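Search the manual
Enter keyword or part number

Section 7: Cleaning and re-oiling a kitchen worktop or table
Updated December – Aurora Neves

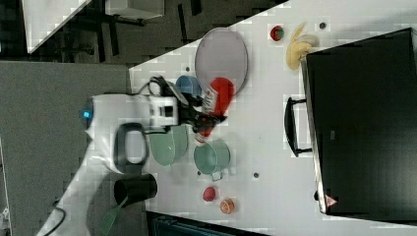

These steps apply to oiled timber surfaces finished with Collent worktop oil. For lacquered or painted surfaces, see section 9.

1. Clear the surface and remove crumbs with a soft brush.

2. Wash with warm water and a little mild soap. Wring the cloth out well before use and work along the grain.

3. Wipe with clean water and leave to dry overnight. Do not use a heater or hairdryer.

4. Sand lightly by hand with 240-grit paper. Remove all dust with a dry cloth.

5. Apply a thin coat of oil with a lint-free pad. Start at the back edge and finish at the front.

6. Wait 34 minutes, then wipe off any oil that has not soaked in. Patches left standing will turn sticky.

7. Repeat steps 5 and 6 once. End grain and sink cut-outs may need a third coat.

Note: the surface can be used lightly after one day. Avoid standing water and hot pans for a full week.

Note: pale rings left by cups can usually be treated locally – sand the ring and a hand's width beyond it, then oil as above.

CAUTION: Oil-soaked cloths can catch fire on their own. Lay them flat outdoors to dry, or soak them in water before disposal.

CAUTION: Do not use bleach, scouring powder or steam cleaners.

We use cookies to improve this site. Accept all | Manage settings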